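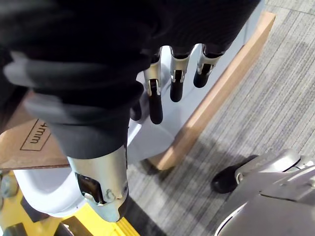

Bon, je fais vite, il est presque minuit et j'ai encore de la graisse silicone sous les ongles. Mais si je n'écris pas ce soir je vais oublier la moitié des réglages.

Troisième semaine sur la main. La droite, donc. La gauche bouge à peu près comme je veux depuis avril, la droite non. Même plan, mêmes moteurs, même câble, et pourtant le pouce droit arrive toujours en retard sur les autres doigts. Quand on ferme la main sur quelque chose de rond, les trois doigts longs touchent d'abord, poussent l'objet, et le pouce se referme sur du vide. Très énervant à regarder.

Pour ceux qui débarquent : on fait ça à l'atelier partagé de Drondlow, au fond, côté moquette. Le projet s'appelle Tranevard (ne me demandez pas, c'était voté avant que j'arrive). L'idée de départ c'était un bras capable de ranger l'atelier le soir. Remettre les pièces dans les bacs, sortir les cartons. On en est loin. Pour l'instant on prend un truc, on le pose dans un bac, on recommence.

Ce que j'ai changé cette semaine, en vrac :

Tendon du pouce refait. L'ancien frottait dans la gaine au niveau de la première articulation, je l'ai sorti, il était pelucheux sur deux bons centimètres. Remplacé par la même référence, mais avec un passage plus large. J'ai repris le perçage à la main, c'est moche, ça se verra pas sous la manche.

Les embouts. Ceux d'avant étaient trop durs, ça glissait sur le métal. Les nouveaux sont plus mous, plus arrondis. Asnakech en avait moulé une série au printemps avec un reste de silicone de chez Mekonnen, je les avais laissés dans un tiroir comme un idiot. Ça accroche nettement mieux. Par contre ça ramasse la poussière, il faut les passer à l'alcool à chaque pause sinon on perd tout le bénéfice.

La manche. Alors là. La manche noire du pouce remontait à chaque flexion et venait se coincer dans le pli de la paume. J'ai perdu une soirée entière à chercher un bug dans la commande alors que c'était du tissu. Du tissu !! Le courant du moteur montait par à-coups, moi je regardais mes courbes, je changeais mes gains, je rechangeais mes gains. C'est Asnakech Ayele qui est passée derrière moi, elle a tiré sur la manche avec deux doigts et le pic a disparu. Elle n'a rien dit, elle est repartie faire son thé.

Donc maintenant un point de couture à la base. Provisoire. (Comme tout le reste.)

Côté logiciel. J'étais à 1 600 lignes dans un seul fichier, j'ai enfin découpé. La partie fermeture de main est à part, avec un retard réglable par doigt. J'ai mis les doigts longs à attendre le pouce de 174 millisecondes et d'un coup la prise est devenue presque propre. Je sais que c'est un pansement. La vraie solution serait de mesurer le contact et d'attendre que le pouce touche, mais il me faudrait des capteurs dans les embouts et le budget capteurs est parti dans l'alimentation, voir le post d'avant.

Autre chose, la limite de courant. Je l'avais baissée après l'histoire du gobelet écrasé. Trop baissée en fait, la main tenait l'objet à l'arrêt et le lâchait dès que le bras accélérait. Je l'ai remontée petit à petit, en notant à chaque fois. Je m'arrête à 1 000 mA, pas plus, après ça chauffe et j'ai pas envie de racheter un moteur.

Reste le métal brillant. C'est le gros morceau et c'est là que je bloque.

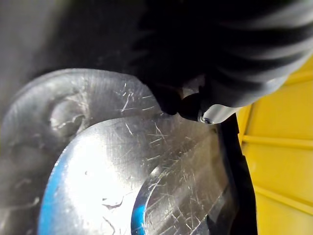
La caméra du poignet déteste ça. Un reflet blanc en plein milieu, des rayures dans tous les sens, et la détection de bord me trouve des contours partout sauf là où il y en a un. Elle s'accroche aux griffures. De loin, passe encore, elle voit une forme courbe et elle se débrouille. De près, quand le doigt est juste au-dessus, c'est n'importe quoi, elle me sort un bord au milieu de la zone claire.

J'ai essayé de baisser l'exposition. Le reflet se calme mais tout ce qui est noir disparaît, doigts compris, et j'ai besoin de voir les doigts. Essayé aussi un bout de calque devant la lampe, scotché vite fait. Mieux. Pas suffisant. Asnakech pense qu'il faut arrêter de chercher les bords dans l'image à courte distance et se fier à la dernière bonne position vue de plus loin, puis descendre à l'aveugle sur les derniers centimètres. Je suis pas fan de descendre à l'aveugle sur du métal avec des embouts que j'ai en quinze exemplaires et pas un de plus. Mais elle a sans doute raison, comme pour la manche.

Le bac jaune par contre, aucun souci. La couleur sort tout de suite du reste, les nervures se repèrent même un peu floues, je m'en sers même de repère pour recaler la position du bras. Si tout pouvait être en plastique jaune ce projet serait fini.

Le carton, moyen. Sur le brun il trouve bien les arêtes quand elles prennent la lumière, dans l'ombre il les perd. Et avec le soleil de fin d'après-midi qui rentre côté cour, ça change toutes les dix minutes. Il faudrait un rideau. Ça fait deux mois que je dis qu'il faudrait un rideau.

Pour la moquette, j'ai posé la question à la réunion, on a le droit de rester dessus tant qu'on ne soude pas. Ça m'arrange, au moins quand ça tombe ça tombe mou. J'ai juste un filtre à ajouter parce que les rayures grises, la caméra les prend parfois pour un bord long. Facile, elles vont toutes dans le même sens.

A faire avant la prochaine fois :

- recoudre la manche correctement, avec un vrai fil
- descente à l'aveugle, version lente, avec le bouton rouge dans la main
- le rideau
- demander à l'atelier de Plilcombe s'ils ont toujours leur stock de petites vis, il m'en manque pour la deuxième main et je veux pas dépareiller
- sauvegarder les réglages du retard AVANT de toucher à quoi que ce soit (je me connais)

Pour les deux personnes qui m'ont demandé les fichiers des doigts : oui, mais pas cette version, le perçage du pouce est faux dans le plan puisque je l'ai repris à la main. Je corrige et je mets en ligne, disons en mai si j'ai un week-end. Les colliers en métal vous pouvez déjà les copier, ils n'ont pas bougé depuis le début et ils tiennent bien.

Je vais dormir. Les commentaires sont ouverts, surtout si quelqun a déjà réglé ce problème de reflets sans acheter une caméra à profondeur.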